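About Pranero

Hello, I'm Jae-in, and I started Pranero with Mizanur Chowdhury when we got fed up with looking for decent sorting games for our own kids. We hire out play trays to nurseries, childminders and grandparents (we love grandparents!) from a small unit at 60 Zodcombe Lane. You borrow a tray for a month, swap it for another, and never have to find cupboard space for the lot.

What goes on a tray?

Bright, chunky things that are easy to tell apart. The red one is still my favourite – big colour buttons to press, a soft pink toy to cuddle and a few little bits to pick up and sort.

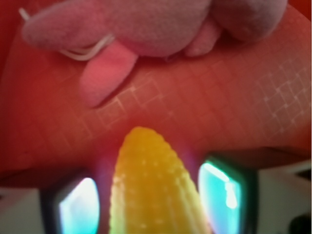
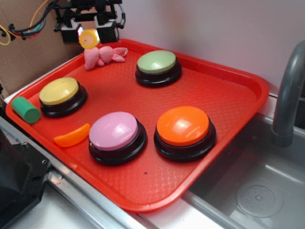
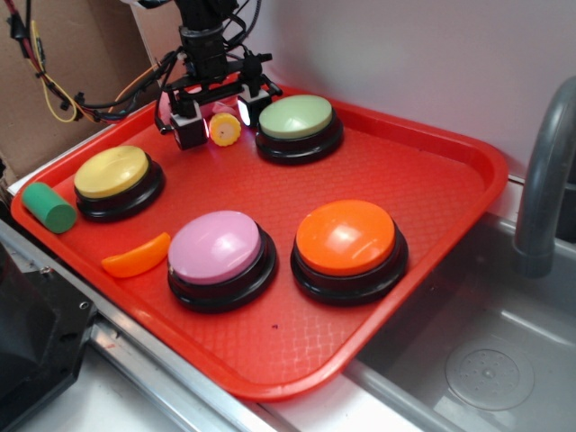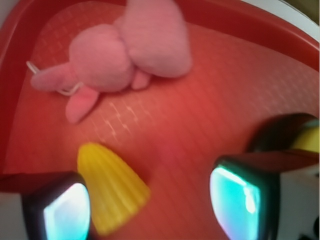
Who does what

Mizanur picks the toys and is very fussy about plush. Chae-won Ko looks after bookings, so she's the one you'll get on the phone, and I do the trays themselves, which mostly means washing them and hunting for missing pieces. We've now got 76 trays going out and coming back, and I could talk about every one of them.

Coming to see us

Do pop in! Mornings are best, before the van goes out. We close for most of August, so July bookings fill up quickly – ring Chae-won early if you need something for the holidays.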